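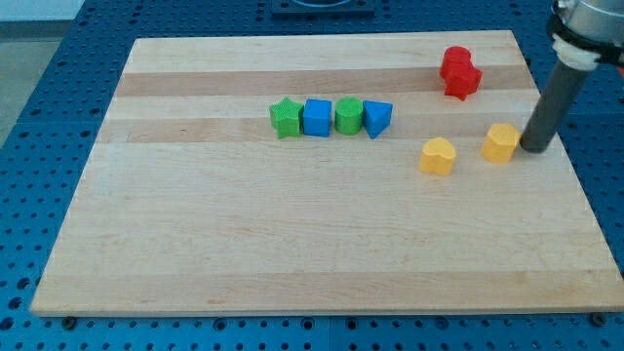 3 min read

Home Workshop Arms Grippers Jigs Contact
Search this site Go

Trying a plain pusher before you buy another gripper

I've had a two-finger gripper from Ultidach on my bench arm since May, and I'm fond of it, but for sorting small printed blocks on a board I keep going back to a plain rod. It costs next to nothing, it has no cable to snag, and you can print the collar yourself in an evening!

A few things I've picked up, in no special order:

Bolt your board down. Mine is striped maple, and it used to creep a little with every push until I fastened it to the perforated table.

Use a rod with a rounded tip, and set it very close to the wood without letting it drag — a slip of paper should slide under.

Mix your shapes. Cubes behave nicely, but stars and hearts like to spin when you push them off center, so those are the ones to practice on. Pick one color per group and you can tell at a glance how a run is going.

Slow down near a block. I tried the same moves on the Drastach controller and on my old Chin, and the Drastach was gentler at the moment of touch, though its menus are a misery (my friend Gopinath Iyengar swears you get used to them).

Keep the gripper for stacking and lifting, of course. A rod can't pick up a thing, and swapping tools takes me 7 minutes with a cup of tea in the other hand.

Kolldale Workshop Notes | Contact | © All rights reserved | Back to top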